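Laundry Room News, February

The new dryers at Clullotstead are in, and the building has taken to them the way a cat takes to a new sofa, by circling for a week and then ruining one corner. Dryer two already makes a noise. Ifor Morgan on the third floor calls it a hum. Those of us who live above it have other words.

A few things have changed. The old coin boxes are gone, and so is the drawer of Canadian quarters that several of you were apparently saving for a special occasion. Everything now runs off the Vindow card, which you load at the machine by the mail slots. The smallest amount it will take is $15. I asked if it could be less and was told the machine likes fifteen.

Hours are the same as before, with the last load in by 9 p.m. A washer started at 8:58 is legal. It is also going to be spinning at 9:30 under somebody's toddler, so use your judgment, or borrow some.

Now to the lost sock shelf. When I took over this newsletter I inherited the shelf with it, and I had no idea how attached people were to the thing. Last month I suggested clearing it out and received more mail than I got about the water being off for two days. One note ran to both sides of the page and used the word "heritage." 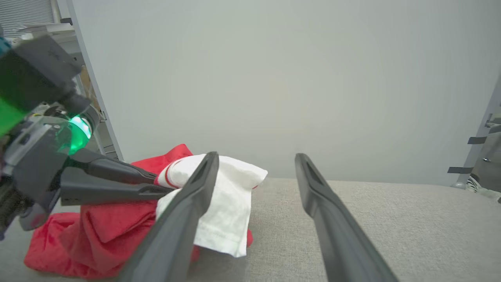 So the shelf stays, with rules. Socks go in the bin marked with the current month. At the end of the following month, whatever is left gets washed and cut up for rags, and the super has asked for first pick. If you see your sock, take your sock. Please don't take a sock you merely admire. Baby socks have their own jar now, as they kept ending up inside the bigger ones and going home with strangers.

Fitted sheets are not lost property. If you leave one in a dryer, it will be on the folding table in a ball, and it will stay in a ball. I have watched the videos. I have tried the thing with the corners.

Detergent: the new washers want two tablespoons, which looks like nothing. The cap on the jug holds enough for a hotel. Somebody filled it to the line last week and we had suds out to the bike rack. The floor there has never been cleaner, but please don't do it again.

Lint screens, same as ever. Pull, peel, trash. The trash can is the one with the lid, and the one without the lid is the umbrella stand.

If a machine eats your money, write the machine number and the time on the clipboard and I'll pass it along. "It's broken" with an arrow pointing at the ceiling is hard to pass along.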